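From: Amra Matić
To: picking-cell list
Subject: Re: [picking-cell] Staffing on the mixed bin station

Ognjen Angelovski wrote:

> The August plan lists the mixed bin station at Sotness as automated and
> takes both pickers off it. Before I sign the rota I need to know what
> work is left, and who is expected to do it. The Trindero quote assumes
> 900 picks per shift with no one present.

The quote assumes single-item bins. Mixed bins are a different load. Last month's log has 844 completed picks on the best shift, with an operator within reach of the stop button throughout. Stops were cleared by hand, and 60 seconds is a fair allowance for each one, including the walk and the restart.

The two causes that come up most in the log are items resting against a wall and cable contact during wrist rotation. The second is a matter of how the dress pack is routed. With the arm low over the bin, the loop takes up space that the planner treats as free.
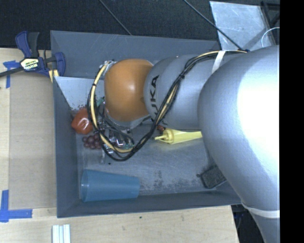
KUKA arm over the mixed bin. Note the cable loop beside the orange joint cover.

Grapes, a squeeze bottle and a cup do not want the same grip force or the same approach angle. The operator currently picks the grip profile for anything the system has not classified. That is a skilled task, and it is missing from the job description, which still reads "manual picking, light."

My proposal for the rota:

One picker stays on the station as cell operator, at the Dimitriou grade. The other moves to bin preparation, upstream. Both get the restart training that Trerska gave the maintenance crew. Rotate them every two hours, as watching the cell is harder on attention than picking was.

Rerouting the cables needs 10 hours of downtime. I would book that before the rota changes, so that the new stop rate is known when the grades are discussed.

Please send me the current job description file if you have an editable copy.

Amra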